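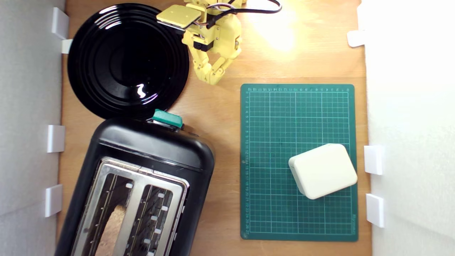

Comparing two hands on one small arm: project report

1. What we set out to do

Our group had one arm and two hands to put on it. The first was the plain two-jaw gripper that comes with the Skarnik arm. The second was the jointed hand, printed in yellow plastic, with small servo motors moving the fingers. We wanted to know which one a beginner should mount for kitchen-type tasks, and whether the extra servos in the jointed hand paid for the extra setup time.

We did not compare arms or cameras. Everything except the hand stayed the same for all runs.

2. Setup

The arm reaches in over a wooden tabletop between two white side walls. The walls are held to the table with clips. We used a toaster with bread, a black plate, a green cutting mat with a printed grid, and a cream-white box with rounded edges. The grid on the mat was useful for putting the box back at the same angle after each run.

Control ran through Karnora, which our department already had installed. We kept the default speed limit. The camera looks straight down, so a tall object hides part of the table next to it. This mattered more than we expected when the hand was over the toaster.

Swapping hands means four screws and one cable. The first swap took most of a Saturday morning because the servo numbering for the jointed hand clashed with the wrist. After we renumbered the servos it was a short job.

3. Tasks

Task A: pick up the box from the mat and put it on the plate.
Task B: push down the toaster lever.
Task C: take a slice of bread out of a slot and lay it on the plate.

An operator drove the arm with the Feltport controller. A run ended when the object was let go or when the operator gave up.

4. Results

We logged 323 runs with the two-jaw gripper and 301 with the jointed hand. The difference comes from a stripped gear in the jointed hand near the end of testing. We had no spare.

Task A went better with the jointed hand. The fingers close around the corners of the box, so the angle of approach could be off by a fair bit. The two jaws had to line up with the sides or the box turned and slid.

Task B went better with the two-jaw gripper, kept closed and used as a stick. With the jointed hand the fingers bent back at the knuckles when they met the lever, and the operator had to curl them all the way in first.

Task C was poor with both. The jaws fit into the slot but squeezed the bread too hard. The fingers were gentler and too thick to get a grip unless the slice stood up high.

5. Problems

Glare on the tabletop and the plate changed with the time of day. We dropped the late afternoon runs from the comparison for this reason. The log file also stopped at line 2305 once and we lost the rest of that session.

The cable out of the top of the arm pulls a little when the wrist turns to the right. We left more slack, which helped. A proper cable guide of the Doležal type would be better, but we did not get to it.

6. What we would change

Thinner fingertips on the jointed hand are the first thing to print. We would also try a rubber cover on the jaws and repeat Task C with both. For the next group, the two-jaw gripper should stay on the arm by default, with the jointed hand mounted when the work is mostly boxes. The servo numbers are written on a label inside the lid of the parts case.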